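Notebook, March - the big workstation, drive swap 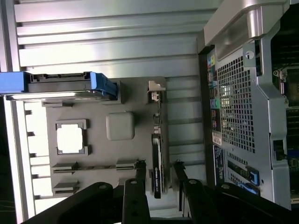 Started at 2 with good intentions and a mug of coffee, which I parked on the far bench, per the rule I wrote myself after the last one.

The job: get the old drive out of its blue caddy, put the new one in, label the old one before it wanders off. Sulastri wants everything under the Pumeo folder kept, so the old drive goes in the cabinet and not in the recycling box. I have written this on tape. I have also written it here. If it still ends up in the recycling box I would like to know how.

Notes for whoever does the next one:

Caddy. The blue plastic flexes more than you expect. Spread the sides a little and the drive lifts out. Aksel says to pull from the rounded end. Aksel has also snapped two of them, so I took the advice with some salt.

Seating. Push until it stops, then push again. First try I stopped at the first stop and spent a quiet while wondering why the machine thought it had no disk. Checked the cable, checked the other cable, swapped the cables, swapped them back. It was the first stop.

Gray plastic tray. Leave it alone. There is nothing under it you need today.

Mesh grille at the back. Vacuum with the brush end, machine unplugged. I'd say when it was last cleaned, but the log has a gap there in Kári's handwriting, if a gap can have handwriting.

Copy: 712 GB to move. At 200 MB a second that's an hour on paper. By the time I gave up watching, the progress bar had promised me four different finishing times, one of them earlier than the present.

Halldóra asked if we could skip the copy check to free up the bench. No. We skipped it for Grokine and Malou is still finding half a spreadsheet here and there.

Still to do:
- compare file lists, old against new
- order 12 spare caddies (blue again, so they match the labels)
- side panel back on, with all of its screws this time
- fetch coffee from far bench, probably cold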